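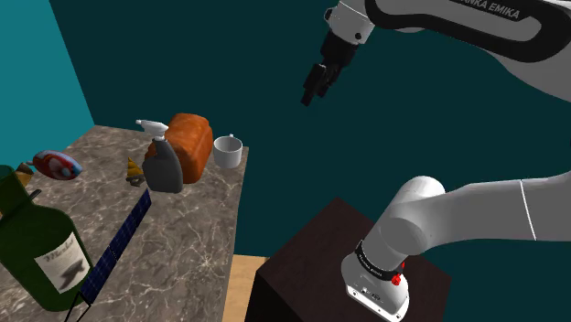 図1 大理石柄のカウンター上に置かれた生活用品(CG)

台所カウンターの天板材における汚れの残留性に関する調査

1. 目的
住宅の台所では、天板の表面仕上げによって清掃の手間が異なるとされる。本報告では、鏡面仕上げとつや消し仕上げの2種の人工大理石について、着色汚れの残留を色差により比較した。

2. 試料と方法
試料は40 mm角に切り出した板とし、中性洗剤で洗浄後、室温で一晩乾燥させた。汚染液には濃口しょうゆ、紅茶、カレー粉懸濁液を用い、各液を滴下して静置した。その後、水を含ませた綿布に500 gの荷重をかけて拭き取り、測色計で汚染前後の色差ΔEを求めた。手順はKovácsの授業配布資料に準じたが、静置時間のみ変更した。予備実験は1月に行い、その値は集計に含めていない。

3. 結果
しょうゆと紅茶では、仕上げによる明確な差は認められなかった。カレー粉懸濁液ではつや消し仕上げの色差が大きく、拭き取り後も黄色の着色が目視で確認できた。試料番号307は切断時に端部が欠けたため、中央部のみを測定した。

4. 考察
つや消し面では微細な凹凸に粉末粒子が残留したと考えられる。ただし表面粗さは測定しておらず、樹脂への色素の浸透との区別はできない。綿布の含水量も統一が不十分であり、測定値のばらつきに影響した可能性がある。

5. 今後の課題
表面粗さの測定、および洗剤を用いた拭き取り条件の追加。

提出日 2004年3月7日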